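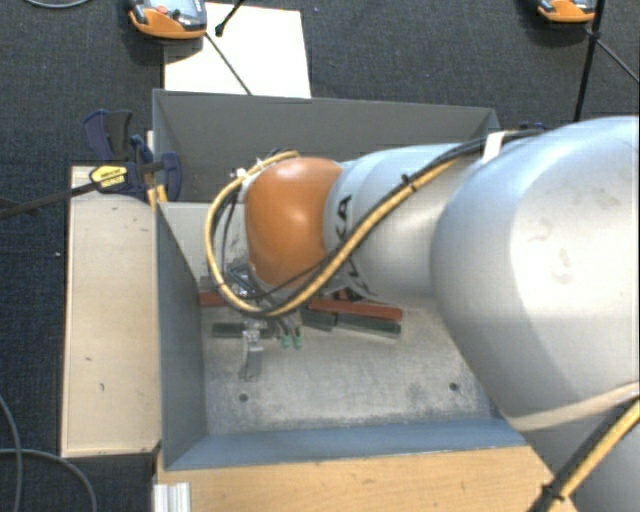 Teaching the arm to pick from the bin

Jun 23, 2026

I spent most of November trying to write the bin picking routine by hand. Offsets, approach angles, a lookup for each color. It mostly produced a log full of joint limit errors, so this year I gave up and started showing the arm what to do.

There are two ways we do it at Brovley. One is to switch the arm to hand guiding and push it through the pick yourself. The other is to drive it from a handheld controller while standing back a bit. I like hand guiding for the approach — you can feel when the wrist is heading somewhere dumb. For the last stretch down to the block I use the controller, because my hands shake and the recording keeps every bit of it.

So far I have 300 recorded picks. I threw out the bad ones and kept 276. Most of the rejects were me stopping halfway to think, and the replay stops to think too.

What I've learned, in no order:

Blocks lying close together are hard. If a green one is right up against a red one, I have to come in a little off center, and I wasn't doing it the same way each time. Lutz Petersen watched me for a while and told me to pick one side and stick to it. I did, and the replays got a lot cleaner.

Steep bin walls matter more than I figured. I now do the picks near the walls first, while I'm fresh.

Watch the cable loop. It swings wide of the wrist when you turn the last joint, and it's easy to forget when you are staring at the gripper. I redid two sessions over that.

Clamp the bin. If it moves even slightly between recordings, the old ones are off and you won't notice until later.

Next I want to try the same thing with the blocks standing on end. Zorkier, our playback script, still drops the gripper timing when I slow it down, so I need to fix that first.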